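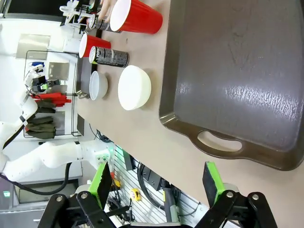

Nghĩa Ninh thinks the haze in the lacquer is moisture and says I should stop blaming the thinner. Same batch of Strobel 621 went on clear at Fomside in dry weather, according to Nghĩa, and the only thing different was the air. Could be. I had already swapped the thinner so I can't rule it out now.

April, lacquer boards, second round

Boards are maple offcuts, sanded to 400 and wiped with a tack cloth. 4 coats each, sprayed. Left set got the old thinner, right set got the new one. Colour on the bare wood matched well enough across the lot, except the piece with the grey streak, which I put aside for a practice board.

Haze showed on both sets by 3 pm. Worse near the end grain. It lifted a bit on the boards I had moved close to the heater, so that's a point for Nghĩa. I didn't write down the humidity this morning, which was a mistake. The gauge by the door reads high anyway and needs checking against the one in the spray room.

Pascal Diekmann asked whether the retarder would fix it without waiting for better weather. We have most of a tin of the Prelard. I don't like how slowly it flashes off on vertical faces, but these are flat so it's worth one board. 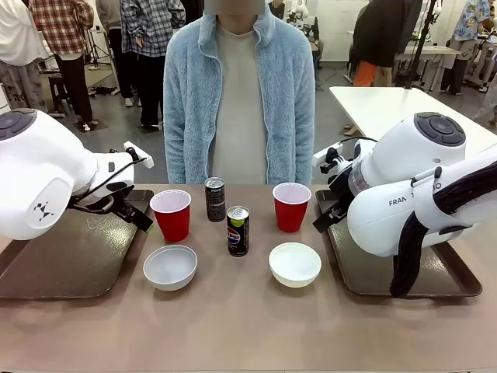 Rubbing out

Tried one of the clear boards from the first round. 400 wet to knock down the orange peel, then up through the pads to 3000. Went through at one corner, same corner as last time. I'm leaning on the block when I turn it. Ease the edges more before the first coat, and stay off them until the last two pads.

The Staltetti paste cuts faster than I expected and leaves a grey smear in open pores. Fine on maple. Wouldn't use it on ash or oak without filling first. A white spirit wipe got most of it out of the practice board, the rest needed a toothbrush.
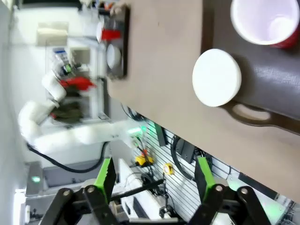

The centre of the board came up well and I'd be happy with that gloss on a tabletop. Under the side light there are still a few straight scratches from the 400, so I moved on too soon. Next time change direction with each grit and don't go up until the old lines are gone.

To do: retarder board, check gauge, order more 400. Ask Pascal if the old thinner tin was left open.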